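Utilizamos cookies propias y de terceros para mejorar tu experiencia. Si sigues navegando aceptas su uso. Aceptar | Más información

Inicio | Foros | Hardware | Reparación y despiece | Buscar | Registrarse

Torre Dell con el socket al aire: ¿la salvo o la despiezo?

tornillo_suelto
2009-02-07

Buenas a todos. Me ha caído una torre Dell de las de oficina, de un lote que compré en Skurus en diciembre (tres equipos, 126 euros con el porte, no me pareció mal). Los otros dos ya están vendidos. Este me tiene dudando, porque la placa parece sana, la gráfica está en su sitio y el cableado SATA sigue puesto, pero me gustaría cambiarle el procesador y la memoria antes de montarlo todo otra vez, y no sé si merece la pena gastar más en él.

Lo tengo tumbado y abierto, con el micro fuera. Así está:
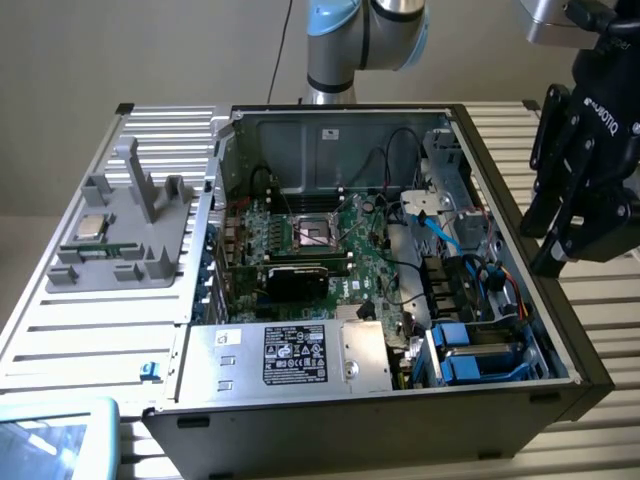 La Dell por dentro, con la palanca del socket levantada.

Mis dudas son dos. La primera, si con el socket abierto puedo seguir enredando con los cables o estoy tentando a la suerte. La segunda, si lo limpio con aire comprimido estando así o espero a tener el micro colocado. Se agradecen opiniones, que es mi primera placa de pines en el socket y voy con un miedo que no veas.

pacorro71

Hombre, lo primero, CIERRA ESO. Un socket de pines abierto es una invitación a que se te caiga un tornillo, un destornillador o la manga del jersey. Yo me cargué una placa buenísima así, por ir a mover un cable de corriente que pasaba por encima. Dos pines doblados y adiós a un canal de memoria. ¿No te queda la tapita de plástico que traen?

Aire, ni se te ocurra con el socket abierto.

tornillo_suelto

La tapita ni la he visto, el lote venía a pelo. Le puedo pedir una a un amigo que tiene una tienda.

marisa_silicio

Yo no soy tan alarmista como Paco, la verdad. Si trabajas con orden y no pasas nada por encima, puedes tener el socket abierto el rato que tardas en cambiar el micro y ya está. Lo que sí haría es sacar las cosas y dejarlas siempre en el mismo sitio, nada de micros boca abajo encima de la mesa ni módulos de memoria apilados. ¡Eso sí que me pone mala!

Y otra cosa: revisa los cables que te pasan por encima de la placa. Esos negros de arriba los apartaría con una brida de velcro antes de tocar nada más.

tornillo_suelto

Marisa, en eso te hice caso antes de leerte, jeje. Uso una bandeja gris con huecos y soportes para las piezas, y la pongo encima de la tapa lateral.

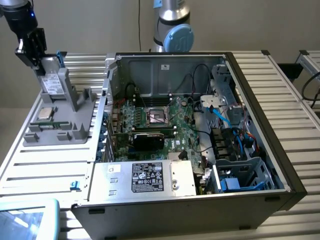 Bandeja a la izquierda y fuente abajo, con sus pegatinas todavía puestas.

La fuente no sé si dejarla. Chenxi Shao, el de la tienda, me dice que en estos equipos la cambia por norma, pero claro, él vende fuentes.

pacorro71

Jajaja, ahí te doy la razón a ti. Mide tensiones con un polímetro y si va bien, se queda. Yo tengo una Trokance de hace siglos que sigue tirando de un servidor casero sin protestar.

Lo de la bandeja me gusta. Lo que no me gusta es tener la tapa lateral de apoyo, se raya por la cara buena. Ponle un trapo debajo.

gudcombe_fan

Discrepo con lo de la fuente. Que te dé los voltios bien en vacío no significa nada, a mí una me daba unas medidas preciosas y con la gráfica a tope se apagaba el equipo. Si vas a venderlo, fuente nueva. Si es para ti, haz lo que quieras. En Gudcombe las he visto reacondicionadas y con garantía, aunque hay que preguntar por correo porque la web la tienen hecha un desastre.

marisa_silicio

Tampoco hace falta tirar el dinero. ¿Cuánto piensas pedir por el equipo? Porque si es menos de 150 no le metas una fuente nueva, que te quedas en nada.

tornillo_suelto

Quería pedir 175 con la memoria ampliada. Ya sé que es optimista, pero los otros dos volaron.

pacorro71

175 por eso... suerte, jeje. Yo no los pagaba, sin ánimo de ofender.

tornillo_suelto

Ya veremos, Paco, ya veremos. Total, que el plan queda así: micro, memoria, y después la zona de los discos, que es la parte que más pereza me da. En estas Dell las bahías van con piezas de plástico azul que hay que apretar justo donde toca y yo siempre acabo haciendo fuerza donde no es.
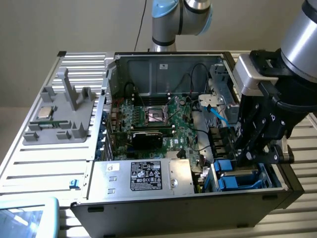
Si el arranque no da pitidos raros le pongo un disco que tengo por casa, instalo y lo dejo una tarde con un test de memoria. Lo de la fuente lo decido después, aunque gudcombe_fan me ha metido el miedo en el cuerpo. ¿Qué programa usáis para meterle caña a la gráfica y a la fuente a la vez?

marisa_silicio

Para lo del plástico azul: no tires nunca hacia arriba. Aprieta los dos lados a la vez y desliza. Si se resiste, mira que no tengas un cable enganchado por detrás, que a mí me ha pasado más de una vez y estuve a punto de arrancar el conector.

gudcombe_fan

Cualquier juego exigente puesto un par de horas vale. Y la mano cerca del interruptor de la regleta, por si huele.

tamosiunaite_pc

Me cuelo en el hilo. ¿La gráfica la vendes suelta? Estoy buscando una para el equipo de mi padre. En la tienda Tamošiūnaitė me piden un dineral por una parecida (y no, no tengo nada que ver con ellos, el nick me lo puse por el cartel, que me hizo gracia).

tornillo_suelto

De momento va con la torre, pero si nadie pica con los 175 la despiezo y te mando un privado.

pacorro71

Entonces ve preparando el privado, compañero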